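Stutside Student Robotics Forum > Course projects > Plonis class
Topic: Gripper episodes, how long should each one be?

tarnhill
Sun 15 July
Our group has to hand in 400 episodes for the class project and we disagree on length. I've been picking one object and moving it to one place, then stopping. My partner wants to clear a whole basin in one go and call it a single episode. Which one did people do last term?

okra_bus
Single object. We did the long ones in May and had to throw out a lot of them. One bad grasp near the end and the whole episode is gone.

mivvy
I don't agree with that. The short ones look good on the count, but the policy never learns what to do after it lets go. We trained on 128 long episodes and did better on the Sfakianakis task than the group with all the short clips.

okra_bus
Your task had 2 objects in it. Try it with 6 and see how many you keep.

mivvy
Fair, but you can cut a long episode into short ones later. You can't go the other way.

tarnhill
Cutting later sounds like a lot of work — does the Ilivport script do it or is it by hand?

mivvy
The script splits on gripper open and close. It misses some with thin objects, so check those by hand.

pell_grove
Whichever you choose, keep the markers on both grippers facing where the camera can see them. We lost more episodes to bad tracking than to bad grasps. Thin flat things are the worst, you turn your wrist to get the angle and the marker goes with it.

tarnhill
OK. I'll do long ones for the basin and short ones for anything thin, and tag them differently in the log.

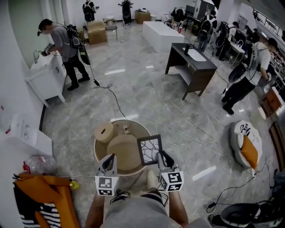

I started with the picture frame and held it upright by the edge. I'm going to do the roll and the flat disc next. If the tracking is bad on the frame I'll redo it before Monday and post the numbers in this thread.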